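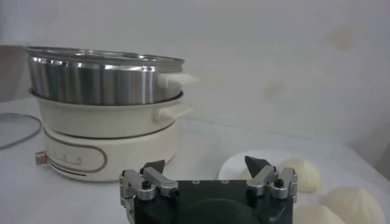 Steamed buns get a raw deal in this country. We'll queue for them on a Saturday at the Grandbridge market, pay silly money, say how light they are - and then go home and never once think of making them. Because steaming is for ill people and for broccoli. That's the view, isn't it. Yet a plain electric hot pot with a steel basket stacked on top will do it, and a white plate to put them on. Three pale buns on a plate is lunch. Add something sharp and something hot from a jar and it's a good lunch.

I've been going on about this since September and I'm going to go on about it a bit more.

First, the cupboard argument. "I haven't got room for another gadget." Fair. Nor have I. My kitchen is the size of a wardrobe and the oven door hits the fridge. But the steamer is the one that earned its place, and three others left to make way for it. The bread machine went, 200 quid when it was new, which I still feel sick about. The sandwich press went. The thing that spirals courgettes went, and good riddance. A pot that boils, and has a basket on top, is two things. Soup in the week, buns on Sunday. Noodles whenever.

Second, the oven. Why do we heat a great metal box for four small lumps of dough? I've done it, everyone's done it. Half an hour of warming up for something the size of a fist. The steamer sits on the table, not even in the kitchen if you don't want it to be, and you can carry on talking to people while it gets on with things. Food cooked where people are sitting is better food. I can't prove that but I beleive it completely.

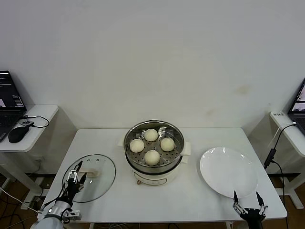 Four to a tray, and space between them.

Which brings me to crowding. The only real mistake you can make, in my book. People see a tray and want to fill it. Don't. Buns swell, and if they swell into each other you get one big bun with bald patches where you've torn it. Four is plenty. Do another lot after. Put down some paper or whatever you line things with, let it crumple up at the sides, it doesn't have to be neat. Lid on. Leave it alone!

Leaving it alone is the hard bit. A glass lid is a mixed blessing there - you can look without lifting, which is good, but then you look, and looking leads to lifting. I put mine down flat on the table when I'm done and try to remember it's hot. Tea towel in hand. Mostly remember.

Now the dough. I use the plain white flour from Zeststead, 300 grams, and a spoon of sugar, yeast, warm water, drop of oil. Kariuki do a bun flour that's whiter and softer and costs more and I'm not convinced. Tried both side by side, couldn't pick them out with my eyes shut. If you want snow white buns for a party then fine, buy the posh stuff. For a Sunday tea no one is holding them up to the light.

And frozen is allowed. I'll say that loudly as I know it annoys people. A bag in the freezer, straight into the basket, no thawing, no guilt. There's a kind of food writing that wants you up at six with your hands in a bowl, and I've done my share of it on this page, some 1,000 words on folding pleats if I remember right. Sorry about that. Plain round ones taste the same.

What I really object to is the idea that this is fancy. Or foreign, or fiddly, or needs a bamboo set off a shop shelf for 30 pounds that goes mouldy by Easter. Steam is water. Hot water in the bottom, food in the top, holes in between. My gran did puddings that way in a saucepan with a saucer in it and would have laughed at the lot of us.

Take them out as you need them, too. No rule says the whole tray has to come off in one go. A couple on the plate, a couple left in the warm for whoever's late.

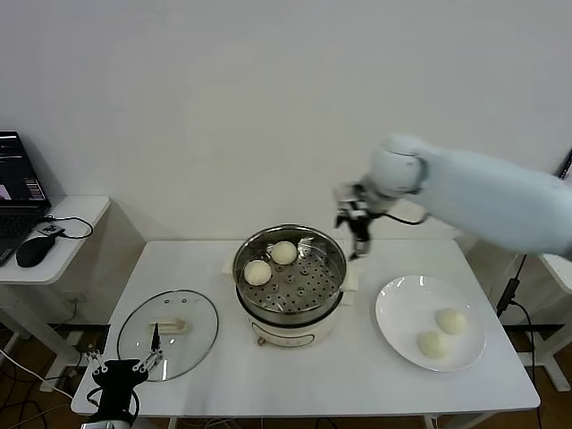

Fandano wrote in to disagree with me on that last point, saying that buns left sitting in the basket go soggy underneath within minutes, and that anyone who cares about the bottoms should get the lot out at once and cover them with a cloth. Maybe. Depends how late your people are. Mine are never that late when there's food, and I quite like a soft bottom on a bun, it soaks up the sauce.

Buy the basket anyway. Or dig out the one at the back of the cupbord that came with the pot, as I bet it's still got the sticker on.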